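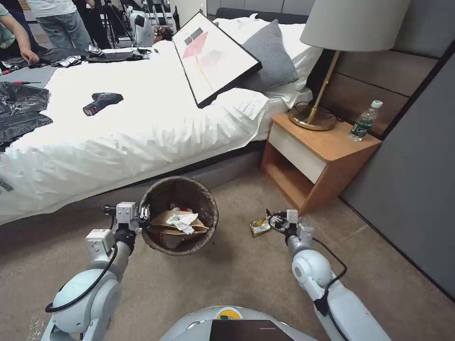
*Wastebasket with crumpled paper, foot of the bed*

# Call for reviewers: economics and money books at Prindo

Prindo is looking for new volunteer reviewers for its economics shelf, and we'd love to hear from people who read about money for fun. You don't need a degree in the subject. You do need to finish the books you start (at least the ones we send you!) and to be willing to say in plain words what you thought of them.

We publish reviews of new and reissued nonfiction online, all free to read. History and science are in good shape. Economics has fallen behind, partly because so many good titles came in over the winter and partly because two of our regulars have moved on to writing books of their own. There are 68 titles on the shelf in our Justitcombe office right now waiting for a reader, and some of them are terrific.

## What's on the shelf

It's a real mix. We have a short history of deposit insurance, two rival accounts of why housing costs what it does, a thick book on shipping containers and port towns, and a collection of newspaper columns about inflation that is much funnier than it has any right to be. There's a reprint of a pamphlet from 1667 on the lending of money at interest, with a long modern introduction, and we're dying to find someone who'll take that on. There's also a growing pile on small-country central banking, most of it from Murín, the translation press we've been getting books from since last year. Their translations read well, and they get almost no coverage in English.

We don't cover stock-picking guides, get-rich books or textbooks. If a book promises a number on the cover, it usually goes back in the mail.

## Who we'd like to hear from

Anyone who can explain a hard idea to a smart friend over dinner. We've had good reviews from a bus dispatcher, a retired math teacher, a grad student who hated every book we sent her and was right about most of them, and a man who runs a feed store and knows more about futures contracts than the rest of us put together.

It would be especially nice to find:

- people who've worked in a bank, a credit union, a tax office or a union hall
- readers who know something about the economies of Latin America, Africa or Southeast Asia
- anyone who reads Spanish, Portuguese or Slovak well enough to compare a translation with the original
- students in their last year of high school or older, who often spot unclear writing faster than we do

First-time reviewers are very welcome. Please don't talk yourself out of it because you've never been published. Every new reviewer works with an editor on the first few pieces, and we're patient people.

## What you'd be doing

You pick a book from our list, we mail you a copy, and you have 4 weeks to read it and send a draft. Long books get longer. Most reviewers take on a book every couple of months, and we ask for at least 3 reviews in your first year so that the time we spend on training makes sense for both sides.

Reviews run from a page to two pages. Tell the reader what the book argues, whether the argument holds up, and who might enjoy it. We like opinions! A review that says "the first half is wonderful and the second half needed another year" is worth more to us than a polite summary of the chapters. Older material gets a fair shake too - if an essay collection has gone out of date in places, say where, and say what still works.

An editor will read your draft and send notes, usually within the week. There's normally one round of changes and then a quick check of quotes and figures. We never change a verdict. If you disliked a book that your editor adored, the review goes up as you wrote it, and the editor can grumble in the group chat.

## What you get

- The book, to keep
- Your name on the review, or a pen name if your job makes that easier
- Notes from an editor who has read your draft closely
- A seat at our Thursday evening calls, where we talk over what we've been reading (come when you can, skip when you can't)
- First pick from the new arrivals after your third review

The work is unpaid, and we want to be clear about that up front. Nobody on the review side draws a salary, editors included. We do cover postage both ways if a book turns out to be the wrong fit and you'd like to swap.

You can live anywhere we can mail a package. E-book copies are available for most titles, though for some of the smaller presses, Murín among them, it's paper only.

## The Wolivia read-along

Separately, we're putting together a small group for Wolivia, a read-along of classic economic writing that starts in May. The group reads one long essay or a few chapters every two weeks, meets online for an hour, and then writes a joint piece in which members are free to disagree with each other in print. The spring list covers wages, trade and the price of bread. Last time we did this, the argument about tariffs went on by email for a month and produced some of the liveliest writing we've ever put up.

You can join the read-along without becoming a regular reviewer, or do both. Meetings start at 7 p.m. Eastern and the reading is all in the public domain, so there's nothing to buy.

## A few ground rules

Please don't ask to review a book by a friend, a relative, a coworker or your old professor. If you own a business that the book discusses, tell us, and we'll decide together. Reviews need to be your own writing from start to finish, and they shouldn't have appeared anywhere else. After they've been up on Prindo for three months, you can reuse them however you like.

## How to apply

Use the "Write for us" form on the Prindo site and choose "Economics" from the menu. We ask for:

1. A few lines about you and what you like to read
2. A sample review of any nonfiction book, about 400 words, old or new, loved or hated
3. Two or three topics you'd be happy to get in the mail, and any you'd rather avoid
4. Whether you're interested in reviewing, in Wolivia, or in both

No résumé, please. The sample is the part we read most carefully, so choose a book you have something to say about. It doesn't have to be on economics.

We read applications as they come in and answer every one, usually in two weeks or so. Read-along places are limited and we'd like that group settled by the end of April. Reviewer applications stay open until the shelf is under control, which at our current pace could be a while. Questions can go through the same form - pick "Something else" and an editor will write back.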